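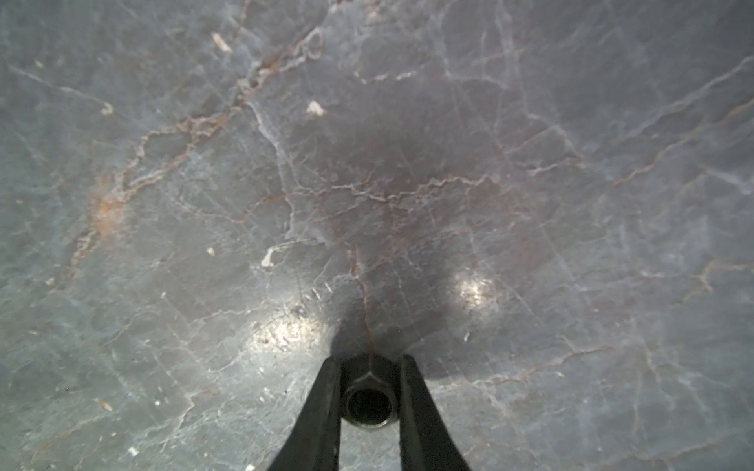
Chapter 5: Nuts, Bolts and the Stuff That Holds

I learned about nuts the hard way, by losing one. I was putting a shelf together on my aunt's kitchen counter, the nut rolled off behind the stove, and I spent the next 55 minutes fishing for it with a coat hanger (my brother Dennis was no help at all!).

So let's start small, with one plain steel hex nut. It has six flat sides for a wrench to grab and a threaded hole through the middle for the bolt. The corners sit 60 degrees apart as you go around, so even in a tight spot you only need a short swing before you can reset the wrench and go again.

Before you read on, dig a nut and its bolt out of a drawer and spin them together with your fingers. If it sticks, back it off and start over. We'll get to cross-threading in the next section.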